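3.2 The box

I went through a lot of boxes before settling on the one we gave people to sort into, and I'm still fond of it (sorry, Karthikeyan).
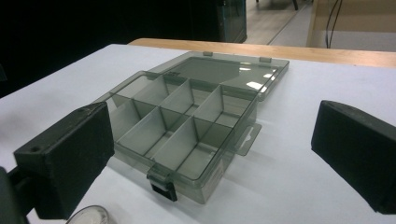 Figure 7. The smoky-gray organizer, lid folded back.

Sorting talk is mostly talk about where things go, and our Plerkport group got chatty fast! They argued over screws versus "screw-ish things" for ages. With long and short dividers making a grid of little pockets, every argument had to end in one cell or another, and I loved that.
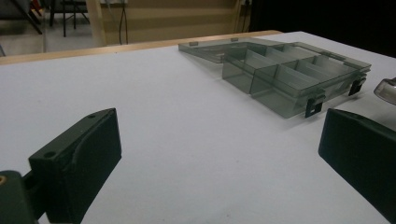
We kept the lid open for all 162 trials, as Orhun Kozan did in the Hovport pilot.

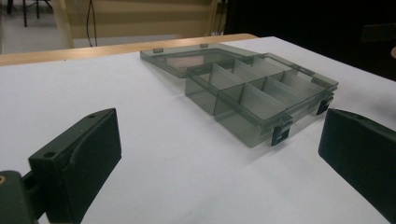 3.3 Sorting rules

People made up their own, and we wrote down every one.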